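Hi Shobha,

You asked for something shorter than last time and less like a form, so I'm just going to write it the way I'd tell you over coffee. The budget sheet comes separately from Venkatesh, who has promised it before the end of June.

So, the Celtholm oral history project, second half of the year. We set out to record people who worked at the Firnetti cannery or grew up in the streets behind it, and to get those recordings typed up and into the library where anybody can find them. We now have 14 finished interviews. Finished means recorded, transcribed, read back to the person and signed off. There are more sitting in the pile at various stages, but I'm only counting the ones I could hand to you today.

The reading back is what eats the time. I budgeted one visit per person for it and that was way too hopeful. People hear their own words and remember the next bit of the story, and of course we want the next bit of the story! Ivone has started bringing the recorder along to the second visit as a matter of course, and some of our best material comes from those afternoons. The stretch about the night shift and the ferry, which I sent you in the spring, was all second visit.

A few words on the subject matter, because it has drifted a little from what I wrote in the application. I expected mostly work talk: the line, the foremen, the smell, the strike. We have plenty of that. What I didn't plan for was how much people would want to talk about lodging. Nearly everyone we spoke to had boarders in the house or had been one, and there's a whole set of unwritten rules about who ate first and whose radio it was and what you did when a boarder stopped paying. I've let it run. Jagadeesh thinks it should be its own section in the booklet and I've come around to his view, though it does mean the chapter on the harbor gets squeezed. If you have strong feelings about the harbor chapter, please tell me soon.

Transcription: we tried doing it with a typing service for 2 of the interviews and went back to doing it ourselves. The service was quick and perfectly nice to deal with, but they cleaned up the way people talk, and half of what we care about is the way people talk. Jagadeesh now does the first pass and I check it against the sound. It's slow – I won't pretend otherwise – but the last few have needed very little fixing.
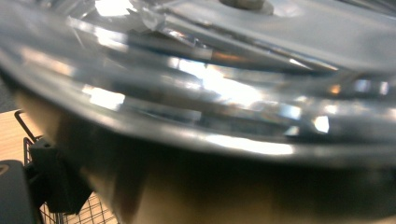
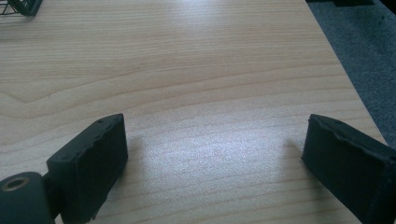
Top: clear ribbed container, close up. Bottom: light wood tabletop.

Permissions are in better shape than they were. Every finished interview has a signed form, and we rewrote the form so it fits on one page and uses normal words. One family asked us to hold their recording back until a court matter is settled, and we've put it aside with no date on it. I'd like to leave that one alone and not chase them.

The listening evening at Salian Hall went well, I think. We played short clips with the lights down and then people talked, and talked, and we had to be asked to leave. I had the clips running too long (my fault, I can never bear to cut anything) and by the third one you could feel the room wanting its turn. Next time they'll be half the length. Three people gave us their phone numbers on the way out and Ivone has been to see one of them already.

Now the part where I ask for things. The booklet quote from Jandum Press came in at 1000 dollars over what we set aside, mainly because of the extra pages for the lodging section. There are a few ways we could go. We could drop the page count, we could print fewer copies, or we could move the money left in the travel line, seeing that most of the people we interview live a short bus ride away. I like the last one best. It needs your okay under the grant terms, so could you let me know either way? Jandum will hold the price for a month.

Still to do before the next report: finish the transcripts in the pile, settle the order of the chapters, and get the library to say yes to a shelf and a listening spot. Subbarao Kurian has been our person over there and he's keen, but he has to get it past his own boss, and their calendar is a mystery to me.

Oh, and the archive copies. Everything is saved in two places now, one with me and one with Venkatesh. I slept badly over that for most of the winter, so I'm glad to have it off the list.

Call me if any of this is unclear. Mornings are best.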